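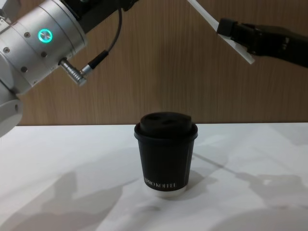 Section 4. Hot cups and domed lids

4.1 Scope

This section covers the filling, lidding and setting down of single-use hot cups at a Gastico counter station. It applies to the black cup and the domed black lid in the Grano series. For flat lids, see Section 5. For reusable cups, see Section 7.

4.2 Before you start

1. Wipe the table and let it dry. Liquid under the base of a cup softens the bottom seam.
2. Check that the table is level. Adjust the feet as described in Section 2.
3. Open one sleeve of cups and one sleeve of lids. Keep both sleeves closed at the far end.
4. Take cups from the sleeve by the base. Do not put fingers inside the cup.
5. Discard any cup with a dented rim. A dented rim will not hold a lid.

Note: Cups and lids must be from the same series. Killeo lids look much like Grano lids but have a wider groove, and they lift off when the cup is tilted.

4.3 Filling

1. Stand the cup upright with its base flat on the table.
2. Fill to 15 mm below the rim. The dome gives room for foam only and must not be counted as extra volume.
3. Wipe drips from the outside of the cup before fitting the lid.

CAUTION: Hot liquid. Do not carry an open cup over the table edge or over another person's hands.

4.4 Fitting the lid

1. Hold the lid level above the cup with the drinking opening facing away from the side seam.
2. Lower the lid until its edge rests on the rim all the way around.
3. Press down at the back, then at the front. Use two fingers. Do not press on the top of the dome.
4. Run a fingertip around the edge. There must be no gap between lid and rim.
5. Tilt the cup slightly over the drip tray. If liquid appears at the rim, remove the lid and fit a new one. Do not refit the old lid. 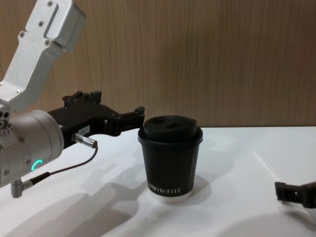 4.5 Moving a lidded cup

1. Grip the cup by the side wall, below the lid. Never lift by the lid.
2. Use only enough force to keep the cup from slipping. If the wall bends inward, the lid can come loose.
3. Keep the cup upright and set it down flat. Do not slide it across the table.
4. Leave space between cups so that the edges of the lids do not touch.

Note: An empty cup tips easily. Place display cups away from the table edge and out of any draft.

4.6 Storage

Store sleeves upright in the original carton, in a dry place, away from steam. Do not stack cartons more than 2 high. One full carton holds 2,000 lids. Reorder under part number 271 from Todorova, and give the series name with the order. Cartons marked October or later use the revised sleeve, which opens at the printed end only.

4.7 Faults

Lid pops up on one side: the rim is dented or the lid is from another series. Replace both.

Leak at the side seam: the drinking opening is lined up with the seam. Fit a new lid with the opening turned away.

Cup rocks on the table: there are crumbs under the base, or the table is not level. Clean the surface, then check the feet.

Lids stick together in the sleeve: flex the sleeve gently before opening. Do not use a knife.

Revised June 2023. Replaces all earlier versions of Section 4.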